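The bear goes in the booth

I promised a longer post about the booth back in October and then went quiet, and a few of you wrote to ask whether I'd given up. I haven't! The shop got cold, the day job got busy, and then I spent a ridiculous number of evenings on cable routing, a subject I can now bore anyone with at any party. So put the kettle on, this one rambles.

For anyone new: I share a unit at Humdale, the old dairy building that got carved up into workshops. My corner is at the far end past the kilns, and for a good while now it has held a pair of small arms on a rail. I wanted two arms because one arm is fine for picking up blocks, and I had picked up all the blocks I cared to. What I wanted to work on was soft stuff – clothes, towels, toys, all the squashy things a house is full of. Soft things move when you touch them. You push here and they bulge over there, and the tidy plan in your code is out of date before the fingers have closed.

The first version of the setup was the arms clamped to a workbench, and it was awful in a way I put up with for far too long. The bench flexed. When both arms moved at once the whole thing shivered, and I'd go hunting through my controller gains for a problem that lived in four table legs. Defne Sarıgül, who has the bench across from mine and makes looms (beautiful ones, look her up if you weave), leaned on my table one evening, felt it wobble, and asked me whether I would build furniture that way. I would not. I went home and drew a proper enclosure.

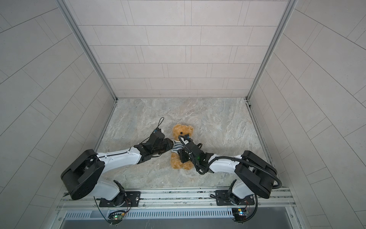
The rail was where I started, and if you take one thing from this post, start with the rail. Everything else in a two-arm build hangs off the distance between the bases, and if that distance drifts you'll be recalibrating forever. Mine is a single length of aluminum extrusion running right across the front, with both black base plates bolted down to it, so when I squeeze something between the grippers, like the teddy bear there in his striped shirt, the two sides are pushing against the same solid piece of metal. I cut the extrusion a little long on the first go and very short on the second, and the short one is now a shelf bracket in Defne's corner. The third piece came from the offcuts bin and fit perfectly.

The walls and floor came after that. I know the look of it makes people smile, since it's a bit like a very small bathroom. I went with the pale tile pattern on the walls and the marble pattern underneath, because I'd had enough of training on a plain background and then watching everything fall apart the moment I moved to a kitchen counter. A plain gray sheet is easy for a camera. Real rooms have grout lines and swirls in the stone and all sorts of business going on, and I'd sooner find out about that early. It does make it harder to judge depth by eye when you're driving the arms yourself, and I had a grumpy couple of evenings getting used to it.

Speaking of driving the arms, let me tell you about the software, which is a patchwork. The part that talks to the motors is mine, it's ugly, and I'm fond of it. The part that records and plays back is a thing called Jalier that a friend of a friend wrote and passes around on request, with a manual that is one text file and mostly apologies. It does the job well. I've named my own half Cukonico, which was meant to be a placeholder, and of course now it's in every file path and can never be changed.

The way I work is simple enough. I decide on one small task, I drive it by hand until I can do it without swearing, and then I record a batch of good runs. With the bear I settled on three tasks. One is the two-sided hold, both grippers on the body, lift a little, set down. The next is turning him over. The last is taking hold of an arm and moving it, which sounds like the easiest of the lot and is by a long way the hardest.

Let me talk about the two-sided hold first, because I thought it would take an evening and it took 5. The trouble is force. With a wooden block you close until it stops and you're done. A stuffed toy never really stops, it just pushes back more and more, and if one arm is a touch stronger or a touch earlier than the other, the whole animal goes sliding sideways across the floor. My first fix was to slow everything down, which made the sliding slower. My second was to let one arm lead and have the other follow with a softer setting, and that helped quite a lot, though you have to pick your leader and stick with it. I kept swapping them to compare and then forgetting which log was which. Label your logs, friends.
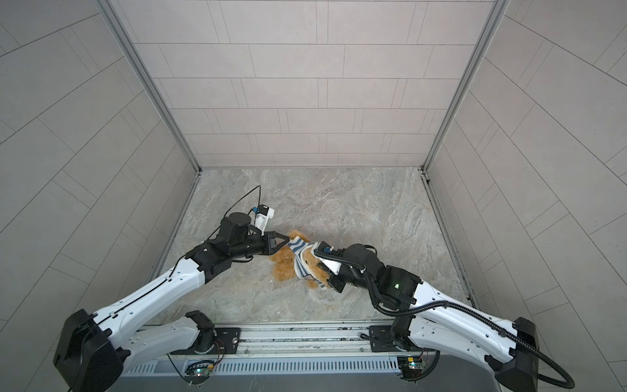 Both grippers on the stripes, with the bear down on his side.

I want to say something about fur too, because it's where a lot of my time went and I never see it written up. Shaggy fur hides the shape of whatever is under it. From above you'd guess there's a good wide body to grab, and you close the fingers and sail straight through fluff before you meet anything. The sweater turned out to be a great help, as it gives the fingers something flat to land on, and the stripes are a handy landmark for the cameras as well. I'd love to claim I planned that. I chose him off the shelf on looks alone.

The other thing with fur is that it gets everywhere. I find tufts on the floor of the booth, in the vents, in my coffee. I've taken to going over the floor with a lint roller at the start of a session and again at the end, and I check the finger joints with a flashlight, having once lost most of an evening to a gripper that wouldn't close all the way. I had the covers off, the meter out and a very gloomy message half typed to the Jalier fellow before I spotted a wad of fluff in the linkage. I deleted the message.

Cables! I did warn you. The rule I've come around to is that a cable wants a loop at every joint, and the loop wants to be bigger than looks sensible. I had mine neat and tight in the beginning and very proud I was, and then I swung one arm all the way out and pulled a connector clean off its board. So now they stand up in big arcs and flop about a bit, and it isn't pretty, but I've had 2 months with nothing coming loose. The heavier corrugated conduit was a present from Dağdelen Surplus, by which I mean I bought something else there and they threw in a bag of it, and it's much nicer than the cheap sleeve I'd been using. It holds its curve and doesn't snag on the shoulder.

The little boards along the front rail are also a recent change. They used to live in a box behind the booth where I couldn't see them, and every time something dropped out I'd be on my knees with my head against the wall. Having them out front by the bases means I can see a status light from my stool. Such a small thing, and I wish I'd done it a year ago.

On to moving an arm, my nemesis. When you hold the body, the rest of the bear more or less comes with you. When you take him by the arm, you're holding a short soft hinge with the whole weight of him on the far side of it, and what happens next depends on how he was lying, how far up the arm you've got, and how fast you go. Grab near the paw and it slides out. Grab up near the shoulder and it works much better, but now the head is right in the way of everything, and the approach has to come in at an angle I can barely manage by hand.

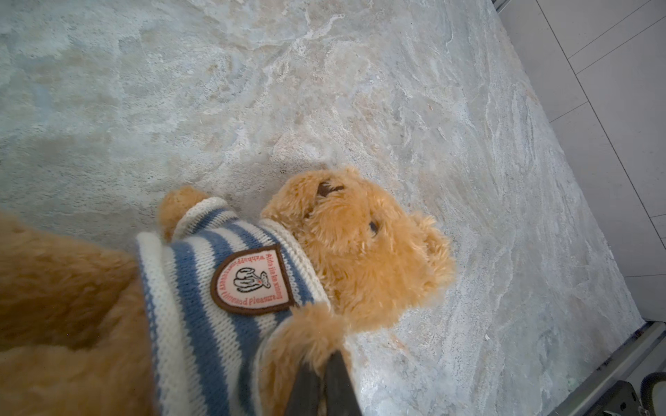 I tried it first with only the overhead view and it was hopeless. I couldn't tell whether I had arm or sleeve or a fistful of nothing, and neither could anything I trained on those runs. Adding the close-up view at the wrist made all the difference. It's a strange way to look at the world, everything enormous and half of it blurry, and it takes some getting used to when you're steering, but you can tell when the fur bunches between the fingers and that's the moment you're after. I drive this task almost entirely from the wrist view now and only glance up at the other one to make sure I'm not about to knock elbows.

My best session so far on the arm task gave me 7 clean runs before I got tired and sloppy. I used to push on through the sloppy part, on the theory that more is more, and then I'd train on the lot and get a machine that had faithfully learned my sloppiness. I stop sooner these days. I clean up, I write a few lines in the notebook, and I go and see what Defne is weaving, and that's usually the best part of the evening anyway.

A few people asked about the frame and whether I'd share drawings. I will, once I've redrawn them properly. At the moment the corner posts are in one file, the rail is in another, and the trim around the floor exists only in my head and on the back of an envelope. If you're impatient, any slotted extrusion will do and the measurements really depend on how far your own arms reach. Set them on the floor, swing them through everything they can do, mark it with tape and build outside the tape. Leave yourself room at the front for your hands as well, you'll be reaching in there constantly.

Next up I'd like to try getting the sweater off him and, if I'm feeling very brave, back on again. Defne thinks I should start with a sock. She's probably right, and she has offered to knit me one in a good loud color that the cameras can't miss, so I'll report back when that's off the needles. In the meantime I need to order new fingertips, sweep up the fur, and write that proper manual for Cukonico I've been promising to the two of you who run it.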